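Weekend Helper Wanted at Belia, My Little Tea and Snack Shop in Braston

Posted January 2024

Hi! I run Belia, the tea and snack shop at 1243 Jostberg Street, and I'm looking for one person to help me out on weekends. It's me and one part-timer right now, and December just about flattened the pair of us. We ran out of ginger syrup twice and I closed late more nights than I want to admit, so it's time to get some help in here.

The job is two shifts a week, five hours each, mornings or afternoons (we can talk about which). You'd be taking orders, making drinks, wiping tables, packing up cookies and chatting with the regulars, who are a talkative bunch and will want to know all about you. I do the baking myself, so you won't need to be here before the sun is up. Lucky you!

You don't need experience. I had never worked a register before I opened this place, and the one we have is pretty forgiving. What I do need is someone who shows up on time, doesn't mind being on their feet, and can lift a box of oat milk up from the basement. The stairs are steep, so please think about that one before you apply. If you like tea, great. If you're a coffee person I'll try to change your mind, but I won't hold it against you.

What you'll be doing most

Drinks first. Most of our dry stuff lives in jars and gets tipped into the cup before the hot water goes in. I'll teach you the whole menu over your first 2 weekends, and there's a cheat sheet taped up by the kettle – it's a bit stained but you can still read it.

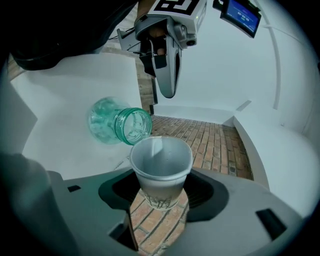 Pay and perks

Pay is $18 an hour plus your share of the tips, paid every other week. You get a free drink and something to eat on every shift, and whatever bread is left at closing is yours if you want it. Training is paid too, of course. There's parking behind the building, and the Lu Avenue bus stops across the street.

How to apply

Stop by after the lunch rush and ask for the owner, or drop a note through the door if we're closed. No fancy résumé please – a few lines about yourself, which shifts you could do and a phone number is plenty. Tell me your favorite snack as well, I always like to know. You have to be 16 or older, and I'd love somebody who can stay at least through the summer. I'll call everyone back, even if it takes me a few days to get to you.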